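We use cookies to remember your settings and count visits. By continuing to read you accept this. Manage preferences | OK

How to Oil a Wooden Tabletop (and Which Advice to Ignore)

By Stavros Vrettos
13/03/2022

Every can of wood oil I have ever bought makes the same promises. One coat, dry in hours, proof against wine and coffee, feeds the wood. I have refinished enough kitchen tables to doubt all of it, and the last claim most of all. Wood in a tabletop is dead. It doesn't eat. Oil soaks a short way in, cures if it is the curing kind, and slows down water. That's a useful job and it doesn't need dressing up.

What follows is the way I do a plain solid table with a pale top, bare or previously oiled. If yours has a film finish on it, such as old varnish or lacquer, you have to get that off first, and this page won't help you much.

First find out what's on there

Put a few drops of water on a spot you don't care about. If they sink and leave a dark patch within a few minutes, the wood is bare or the old oil has worn out. If they sit in beads, there is still a finish. People will tell you this test tells you which finish it is. I don't see how it could. It tells you whether water gets in.

Also look at the underside and the edges. If the grain on top doesn't carry on over the end of the board in a way that makes sense, you may have veneer, and you should be very careful with sandpaper. I went through one on a sideboard years ago and no oil in the world fixes that.

Choosing an oil

You want an oil that cures. Tung oil does, linseed oil does (raw linseed so slowly that I wouldn't bother), and so do most of the hardwax blends. Mineral oil doesn't cure at all. It's fine for a chopping board you re-oil all the time, but on a table it comes off on sleeves and homework.

I have used Nunura and Javix, one cheap and one dear. On offcuts from the same board, left on a sunny windowsill from December on, I couldn't tell them apart by eye or by touch. The Javix smells nicer. Whether that's worth the difference is up to you. Read the back of the can and ignore the front, especially the word "natural," and if a can won't tell you how long the oil takes to cure fully, buy a different can.

Sanding

For a worn oiled table I start at 120 grit and finish at 180. Go with the grain, by hand or with a random orbit sander kept flat and moving. There is a school of thought that says carry on to 400 and beyond for a "silky" result. Try it on a scrap if you like. My own scraps took less oil at that grit and looked paler and patchier, and after a month of plates they felt the same as everything else.

Vacuum the dust, then wipe with a cloth barely damp with water. Let it dry completely. The damp cloth raises the fibers a little, so give it one light pass with the 180 and vacuum again. I used to skip this step because it sounded like fuss. It's the one piece of fuss I've come around to.

Now check the surface with a lamp held low at one side, or by daylight from a single window. Overhead light hides almost everything. Move your head until the glare slides across the boards and look along its edges. Cross-grain scratches show up there, and so do bits of grit and small spots you'd swear weren't there before. Deal with them now. Oil makes scratches darker.
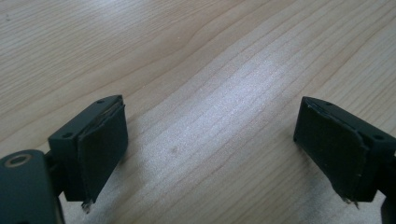 Putting it on

1. Stir the can. Don't shake it.
2. Pour a small puddle and spread it with a lint-free rag, working in the direction of the grain.
3. Leave it for 30 minutes, topping up any patches that go dull.
4. Wipe off everything that hasn't soaked in. Then get a clean rag and wipe again.

The fourth step is where tables get ruined. A thick coat of oil doesn't protect better than a thin one. It goes gummy and stays gummy, and then you're scraping it off with a card. If the top feels at all tacky after wiping, you haven't finished wiping.

Wait a full day and do it again. Two coats is usually enough, three if the wood is thirsty (yes, I know what I said about feeding it). I've seen instructions calling for 18 thin coats. I would like to see that table next to mine after a year of breakfasts.

About the rags

Oily rags can heat up on their own and catch fire. This is one warning I don't argue with. Lay them out flat outdoors, in a single layer, until they are stiff, or put them in a lidded metal can full of water. Never leave them in a heap or in the kitchen trash.

How long before you can use it

The can will say overnight. I keep hot pans and wet glasses off for a couple of weeks, and light use is fine after three days or so in a warm room. In a cold one, longer. When it starts to look dry and the water drops sink in again, clean it, let it dry and wipe on one more thin coat. Ignore any schedule that tells you to do it every month. Somebody is selling oil.

634 readers are on our mailing list. Enter your email to join them. Unsubscribe at any time.

Comments (4)

Skesside
Did mine at 180 as you say and it looks good. I still think 240 feels better under the hand but I won't fight over it.

Charalambos Antoniadis
You're unfair to mineral oil. My mother's table has had nothing else for nearly 30 years and no one's sleeves have suffered. Agree on the rags.

Stavros Vrettos
Charalambos, does she re-oil it often? I'd bet on that before I'd bet on the oil.

Christodoulou
What about a table with an old water ring, do you sand just the ring or the whole top? I tried just the ring and now I have a pale ring.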